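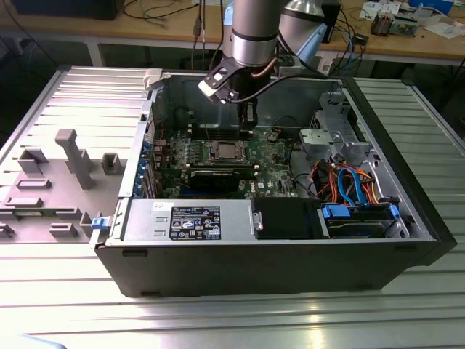
In praise of the blue clip

By Rigoberto Palomino
2025-09-07

My sister-in-law bought a new laptop in autumn, a Skarberg, very thin, the colour of expensive tea. By winter it was full. She had filled it with photographs of her dog, as is her right, and she asked me whether I could put a bigger drive in it. I said of course, because I am fifty-odd and have been putting bigger drives in things since high school, and I laid it face down on a tea towel and went looking for the screws.

There were four I could see and, according to a website, two more under the rubber feet, which were glued. Under those was a seam that wanted a guitar pick and a hair dryer. Under that, said the website, the storage was soldered to the board and I should stop. I put the feet back on. One of them has never sat flat since and the laptop now rocks when she types, a fault she brings up at every family lunch.

I mention this because of what I have been doing with my weekends, which is pulling apart old office desktops. The ones I like best are the plain black towers that used to live under the desks of insurance assessors and school receptionists. You lay one down, work the latch, and the whole side comes away. And there it all is, laid out like a butcher's window: the board, the processor in its socket, the power supply along one edge with its label crowded with certification marks, the hard drive in its bay.

Then there are the blue bits. Somebody, in some meeting I would have paid to attend, decided that the parts a person was meant to touch should be blue. Blue latch, blue clips on the drive, blue tabs over by the expansion slots. I have owned cars that were less considerate. You could hand one of these machines to a moderately bright twelve-year-old, tell her to pull on anything blue, and go and make a cup of tea.

I don't want to get misty about it. These computers were ugly when new. They hummed. They collected a grey felt that I suspect was mostly receptionist. No child ever asked for one for Christmas. They were bought by the pallet by people with purchasing codes, and the reason they come apart so nicely has nothing to do with respect for you or me. It has to do with a bloke in a lanyard who had 323 of them to look after across three floors and who was going to be paid by the hour whether the cover took six seconds or twenty minutes. The firm buying them had done that sum. So they got the latch.

It is a slightly galling thing to realise. The best-made access panel in your life was designed for somebody else's invoice. When we buy for ourselves, at the shops, with our own money, we are shown how thin it is and how it looks on a café table, and we say yes please. I said yes please. I own a Plurnside tablet that can only be opened once. 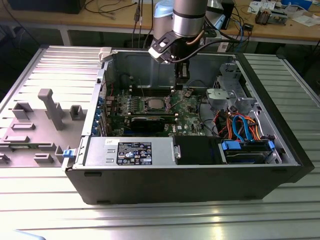 The cables I will concede. Even in the tidiest of these towers there comes a point, generally just over the hard drive, where the design department went home and left a tangle of orange, red and blue to sort itself out. I find this reassuring. Every well-run house has a drawer like that. And the colours do at least give you a fighting chance of following one from end to end with a finger, muttering, which is the whole of my diagnostic method and has a better record than you might think.

What I can't concede is the argument I had with a young man at the Swati counter in November, when I took in a speaker that would no longer charge. He was very pleasant. He told me the unit was sealed for my protection. I asked what it was protecting me from and he said moisture. I asked whether he could unseal it, replace the battery and seal it up again, and he gave me the look you'd give a man who had asked a baker to take the eggs back out. A replacement was $46. The battery, which I later found for sale on its own, was a good deal less, and getting to it took me an evening and most of the speaker.

People will say that nobody wants to open their computer. This is largely true. Most people don't want to open their bonnet either, or the back of the toilet, but they take it for granted that it can be done, and that the plumber won't arrive with a hair dryer. I'm not asking anyone to enjoy it. I have a neighbour who would sooner eat the manual than read it, and she still benefits, because when her old tower stopped starting up it came over the fence to me and went back the same afternoon with a part out of another one. She gave me lemons. I can't see the lemon economy surviving the glued foot.

The usual answer is that small things have to be sealed to be small. Up to a point. I had a little Porov radio for 27 years that went in a shirt pocket and opened with a coin. I grant you it did not play films. But I'm not convinced that all the cleverness that went into making things thinner couldn't have spared one engineer, on a Friday, to think about the person who would be standing over it later with a screwdriver and a torch in his teeth.

There are laws being talked about, and I'm for most of them. Spare parts, manuals, batteries you can get at. I would add one clause, and I'd give up several of the others to get it. If a part is going to wear out, paint it blue.

My sister-in-law, meanwhile, has bought an external drive for the dog. It hangs off the side of the Skarberg on a short cord and falls on the floor whenever the thing rocks.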